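Mevia in the Off Season, or How I Fell for a Bus Route

I had 71 dollars left in my trip envelope when I got on the bus in Rurnbridge, and I still think that was the best money I spent all year. I'd been promising myself Mevia since my aunt showed me her old slides of the lake, and in November I finally had a free week and no good excuse left.

First, the road. It's Route 766 the whole way up, and it climbs through apple country before it gets into the real hills. The bus takes its time. It stops at a feed store, at a church, at a mailbox (really, one mailbox, where a man got off with a rolled-up rug on his shoulder) and then there's a long bend where the trees open and the whole valley is just there, with the river shining down the middle of it. I gasped out loud! The woman across the aisle laughed and told me to switch to the left side before the next turn. Take the left side. I'm passing that on.

Mevia itself is small. One main street, a bridge at the bottom, a school at the top, and houses going up the slope on both sides with their woodpiles stacked right against the porch. Summer is when people come, for the swimming and the boat race, and I'm sure that's lovely, but I had the lake path to myself for most of two mornings and I wouldn't trade it. The mist sits on the water until nine or so and then it goes all at once. I kept trying to catch the moment it left and kept missing it, usually while I was digging in my bag for a granola bar.

I stayed in a rented room over the old Joly bakery. The bakery closed years back but the name is still painted on the side wall in blue letters, and the place still gets called "Joly's" by everybody in town, so if you ask for directions, ask for that. My landlady was Berenice Lozano, who met me at the bus stop with an umbrella and a flashlight and walked so fast uphill that I had to pretend to admire a fence to get my breath. She grew up on the far side of the lake and knows every trail around it, including two that aren't on the map from the visitor center.
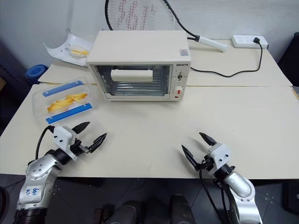
On my second day I took one of those trails, the one up to the lookout rock. It starts behind the school, and the first part is steep and full of roots, so wear real shoes. After that it levels out through birches, all bare when I was there, and the ground was so thick with yellow leaves that I lost the path twice. There's a sign near the top that says 741 meters, hand-carved, a little crooked. From the rock you get the lake, the town, and on a clear day the water tower in Rurnbridge. I ate a cheese sandwich up there with my gloves on and stayed until my toes complained.

The afternoon I loved most had no plan at all. It rained, so I went to the little museum next to the bridge, which is two rooms and a stairwell. Old ice saws, sleigh bells, a wall of school photographs going back to when there were only seven kids in the whole school. The man at the desk let me ring one of the bells. Then I crossed the street for soup (potato and leek, with a heel of dark bread) and sat by the window till the streetlights came on.

A few things if you're going:

The bus runs twice a day in the off season, and the second one leaves early. Check the times at the depot, the ones posted online were old when I looked.

Bring cash. The soup place and the museum don't take cards.

Pack layers. I was in a T-shirt at noon on the trail and wearing everything I owned by supper.

The grocery closes at six, and it closes at six sharp, I stood outside it at 6:02 looking in at the bananas.

I did want to get over to Gravix, the next village along the shore, where there's supposed to be a stone mill that still turns. The footbridge was shut for repairs and the long way around was more than I could manage before dark. Berenice says spring is the time for it, when the creek is high and the mill makes so much noise you have to shout. So I've already written to ask about the room for April, and I've started a new envelope.

Posted February 25, 2017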